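Print this page | E-mail to a friend

Kitchen Linens & Laundry

Tablecloths, curtains, dish towels – keeping printed cotton looking decent

By Thảo Hà
January 2025

Quick one this week, I have a sink full of stuff and company on the way. Several of you wrote in December asking about printed kitchen cloth. Fading, grease, wrinkles, the usual. So everything I do, in no real order.

Wash before you use it. New prints often have sizing in them, feels a bit stiff. Comes out in the first wash. If you're sewing the piece yourself then wash BEFORE cutting or it will shrink on you later. I lost the hem on a whole set of cafe curtains that way. Had to add a band of plain cotton along the bottom, looked fine in the end but what a job.

Cold water, inside out if it has an inside (curtains with a lining, pillow covers). Tablecloths, just fold print side in and baste a few big stitches at the corners if you can be bothered. I can't usually.

Dye test – wet a white rag, press it on a dark part of the print, count to 80. Color on the rag? Wash it alone, and again, till the rag stays clean. Skip the vinegar, I did it for years and never saw a difference.

Grease spots. Dish soap straight on, rub from the back with your thumb, leave it while you do something else. Rinse warm. Check in daylight before it goes anywhere near the dryer. Heat sets grease and then you own that spot forever. Old ones: cornstarch overnight, shake off outside, then the soap.

Tomato sauce, rinse from the back with cold. Coffee same. Candle wax – freezer, crack it off, then iron between paper bags on low. Brown bags with no printing on them, ask me how I know.

Citrus prints and florals hide more than you'd think. A plain cream cloth shows every crumb, a big lemon print forgives a lot of lunch. Light background with large yellow shapes is my favorite for everyday, the turmeric just disapears into it.
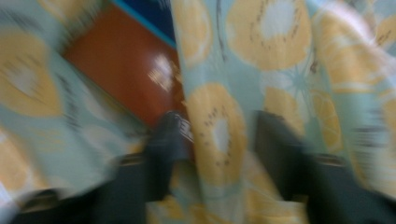
Shake it out before folding. Outside if you can, over the sink if you can't. Crumbs left in the folds get ground in and they bring ants. Take two corners, give it one hard snap, then bring the corners together and let the rest hang so the folds fall where they want. Smooth downward with the flat of your hand. Most of your ironing is done right there.

Drying. Line is best but not full sun, yellow goes first and then the greens. Shade or indoors on a rack. Dryer on low for 9 minutes just to knock out the wrinkles, then hang damp. I set a timer, otherwise I forget and it comes out like a potato chip.

Ironing – wrong side, while its still a little damp. If it dried out on you, spray, roll it up, leave it in a plastic bag while you cook supper. Long pieces: put the ironing board next to the table and feed the finished end onto the table so it doesn't pile up on the floor.

Wood tables. A damp cloth left on a polished top will leave a white bloom, so no putting it back on "nearly dry". Wipe the wood first, dry towel after, then the cloth. Felt pad underneath if you serve hot dishes. Vinyl-backed cloths I would keep off varnish altogether in summer, they stick.

Curtains near the stove: wash every 3 months, more if you fry. Between washes take them down, shake, and run the vacuum brush over them on low. Tie them back when you have a burner on! Not negotiable in my house.

Storing. Roll, don't fold, if you have the space. Old wrapping paper tube, cloth around it, strip of cotton to tie. If you must fold then change where the creases go each time, old creases turn into worn lines and the worn lines split. No plastic bins for the long haul. Pillowcase works.

When it finally gives up – the middle goes first, edges are usually good for years. Cut around the bad part:

- napkins, 5 from one of my old cloths, narrow hem
- bowl covers with elastic
- drawer liner (pinking shears, no hem)
- ties for the tomato plants, tear in strips
- whatever is left goes in the rag bag by the back door

Small holes: patch from behind with a scrap of the same cloth. Match the print if you can, cut the patch bigger than you need and slide it around until the shapes line up. Tiny stitches, thread the color of the background and not of the fruit or flower.

Thats all I have time for. Still owe someone an answer on oilcloth, it's coming. Send in your stain questions with the fabric AND what you already tried on it please, it saves us both a letter.

Filed under: Kitchen Linens & Laundry, Stains, Mending

Print this page | E-mail to a friend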